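3.2 Planning the purchase in simulation

Before committing money to a second arm, we used simulation to settle what had to be bought and what could wait. The lab had funds for one arm and one gripper in the current budget year, with a decision due in March. Two vendors, Surken and Flamton, had sent quotes. The Surken quote included the gripper and a service plan. The Flamton quote was lower but left out the mount, the cabling and the training visit, and these had to be priced separately.

We built a set of simulated rooms in Dada, our in-house scene tool, and placed the same arm model in each. The rooms differ in floor area, doorway position and furniture. For each room we ran the planned tasks from 14 start poses and logged which targets the gripper could get to without moving the base. Figure 2 gives a view from one of these rooms.

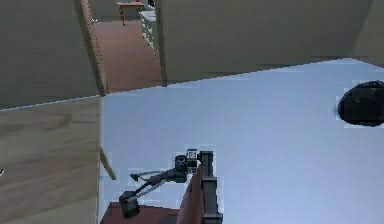
Figure 2. Simulated room with the arm and its open two-finger gripper. A doorway leads to an adjoining room with a table and a white cabinet.

Layouts like this one matter for the budget because furniture in a second room is a separate cost question. A fixed arm can serve only what is close to its base. To work at a table past a doorway, the lab would need either a mobile base or another fixed station. We priced both. The mobile base came with a delivery time of six months and needed its own charger and spare battery - items that were missing from our first cost sheet and were added after a review by Prys Edwards.

Costs were entered under four headings: hardware, installation, upkeep and staff time. Staff time was the hardest to estimate. We used the hours logged on the older Pugh arm, which the lab has run for two years, and applied them unchanged to each option. This probably overstates the setup work for the Surken arm, as its control software is closer to what we already use.

Rendering quality was kept low throughout. Reach and clearance do not depend on it, and cheaper rendering let us run the full set on the workstations we already own.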